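Walking before breakfast

I started walking in the mornings in June, when it was light enough by 5:30 that I had no excuse left. My doctor had been after me for a while (kindly, she's very patient), and I kept telling her I'd get to it once the weather turned. Well, the weather turned! So out I went in my gardening shoes and my husband's old windbreaker, feeling a little silly, and got as far as the Broltum feed store before I had to sit down on the wall.

My goal that first week was 3,000 steps, which I know is nothing to some of you. I have a cousin who does that going back and forth to her mailbox. But I'm 59 with a cranky left knee, and 3,000 steps felt like a real trip. These days I go all the way down Sallham Road to the footbridge over the Ots, and on good mornings I cross it and come home by the back lane, past the house with the geese. I'm still scared of the geese.

What I didn't expect was how much company there is at that hour. I met Solomiia Pasichnyk by the footbridge, where she stretches against the railing. She's 74 and she passes me every single time, going uphill, while talking! She was the one who told me to quit looking at my phone for the step count and just pick a tree to walk to. I picked the big willow and it helped, though I do still peek at the phone.

A few of you asked about shoes. I gave up on the gardening pair after the blisters and bought some plain walking shoes half a size up, and I wear thin wool socks even when it's warm. I also carry a little water and a house key on a ribbon, and that's it. I used to bring a bag with an umbrella and a snack and tissues and my reading glasses, and I was worn out before I reached the corner.
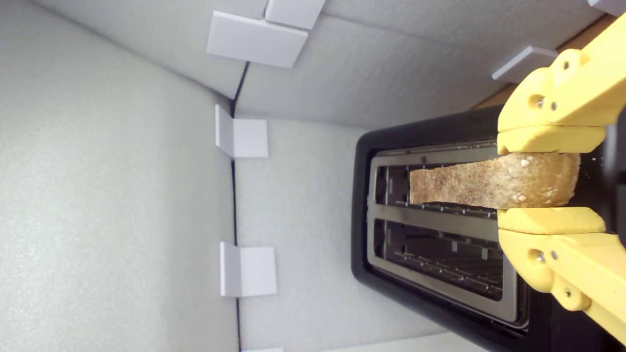

Coming home is still my favorite part, I'll admit it. I kick my shoes off by the back door and my knee complains a little and the kitchen is nice and quiet. I'm hungry in a way I never used to be in the mornings, so I eat a proper breakfast now, and a black two-slot toaster like that one is all the equipment I need for it, with a slice of something that has a rounded crust and a few seeds or oats on the end. Butter, a boiled egg, tea. Then I write down how far I got on the calendar by the fridge. Next month I want to try the path up to Irkier, if Solomiia will slow down for me.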